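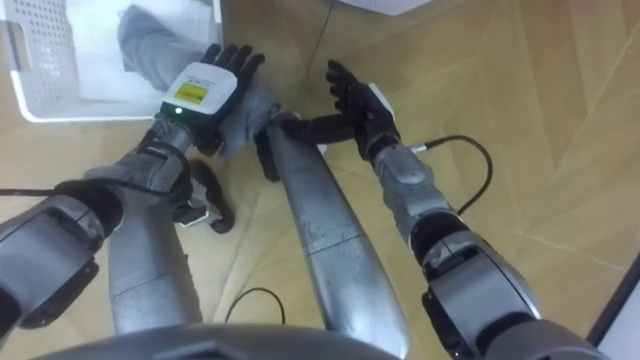 Our project at Bodcombe began with a very ordinary question – how do people sort their laundry at home, and could they do it with less fuss? We asked 12 households in Cusside to keep a laundry diary through December, and 9 of them kept going right to the end, which pleased us more than we can say. Most used a plastic basket with holes in the sides, like the white one here with gray fabric hanging over its rim, and the overhang came up again and again in the diaries. Things draped over the edge tend to get forgotten, or end up on the floor! 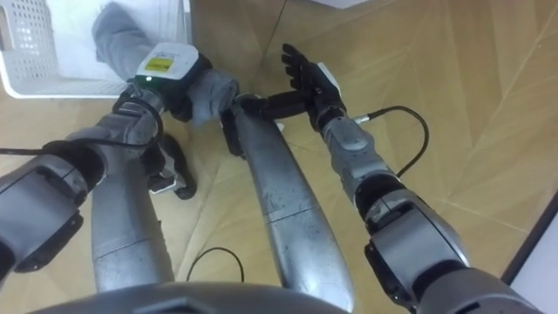 Five households told us they sort by color first and only then by fabric. Two did it the other way around, and the last two didn't sort at all (we loved their diaries anyway). Next term we would like to try a second, smaller basket just for the grays.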